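Zwischenbericht Dezember, Projekt Dorfarchiv Dultitstead

Kurz vorab: wir liegen im Zeitplan, mit einer Ausnahme (Tonbänder, siehe unten). Ausführlicher Finanzteil kommt getrennt, hier nur das Inhaltliche.

## Stand Erfassung

Bestand Davach ist komplett gesichtet. 1583 Einzelstücke, überwiegend Briefe, Lieferscheine, Gemeinderechnungen, dazu die Schulhefte vom Dachboden der alten Schule. Davon 357 verzeichnet und in der Datenbank, Rest liegt vorsortiert in Mappen. Die Verzeichnung geht langsamer als das Sichten, war so geplant. Schwierig sind vor allem die Handschriften in den Rechnungsbüchern, da sitzt man an einer Seite schon mal den halben Vormittag.

Schimmelbefall bei zwei Kartons festgestellt. Sofort getrennt gelagert, Angebot für die Reinigung liegt vor, geht über den Posten Konservierung. Kein Nachantrag nötig.
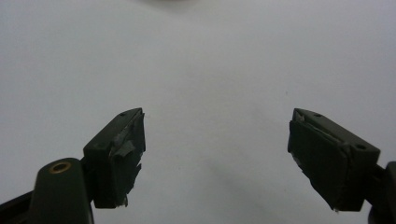
Die Mappen sind jetzt alle säurefrei, die Lieferung kam endlich im zweiten Anlauf. Beim ersten Mal falsches Format, zurückgeschickt, Gutschrift ist eingegangen. Beschriftung mit Bleistift, keine Etiketten mehr, die alten haben sich reihenweise gelöst und auf dem Papier braune Streifen hinterlassen.

## Datenbank

Umstieg auf Tralis erledigt. Die alten Tabellen liesen sich bis auf die Ortsangaben sauber übernehmen. Problem dort: drei verschiedene Schreibweisen für Davach, zum Teil innerhalb desselben Briefwechsels. Wir führen jetzt eine Normliste, Originalschreibung bleibt im Bemerkungsfeld stehen.

Suche nach Flurnamen geht noch nicht. Ist beim Anbieter gemeldet, Antwort bisher nur "in Bearbeitung". Haken im Januar nochmal nach.

## Tonbänder (Verzug)

Die Interviews aus dem Bestand Wan sollten bis Jahresende digitalisiert sein. Schaffen wir nicht. Das Abspielgerät war länger in Reparatur als zugesagt, und ein Teil der Bänder klebt und muss vor dem Abspielen behandelt werden. Neuer Termin: Ende Februar. Die Transkription verschiebt sich entsprechend, die Mittel dafür bitten wir ins neue Jahr zu übertragen. Antrag liegt bei.

Was schon da ist, lohnt sich sehr. Lange Passagen über den Fährbetrieb und die Hochwasserjahre, dazu gibt es in den Akten fast nichts. Dialekt ist stellenweise heftig, wir brauchen jemanden aus dem Ort zum Gegenhören. Zwei Zusagen haben wir.

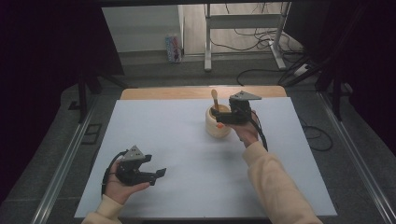

## Öffentlichkeit

Der Lesenachmittag im Gemeindesaal war gut besucht, mehr Stühle geholt. Mehrere Familien wollen eigene Unterlagen abgeben, teils als Schenkung, teils nur leihweise zum Scannen. Leihvertrag ist entworfen, muss noch rechtlich drüber geschaut werden. Vorher nehmen wir nichts an.

Zeitungsartikel ist erschienen, Förderhinweis leider gekürzt worden. Haben um Korrektur in der Online-Fassung gebeten, ist inzwischen drin.

## Nächste Schritte

- Verzeichnung Davach weiter, zuerst die Schulhefte
- Kartons mit Schimmel zur Reinigung geben
- Bänder Wan behandeln und überspielen
- Leihvertrag klären, danach Termine mit den Familien
- Findbuch: Gliederung bis März, Rohfassung im Sommmer

Offen von Ihrer Seite: Freigabe der Mittelübertragung und eine Rückmeldung, ob der Abschlussbericht auch gedruckt vorliegen muss. Die Belegliste schicken wir nach, sobald die letzte Rechnung vom Buchbinder da ist.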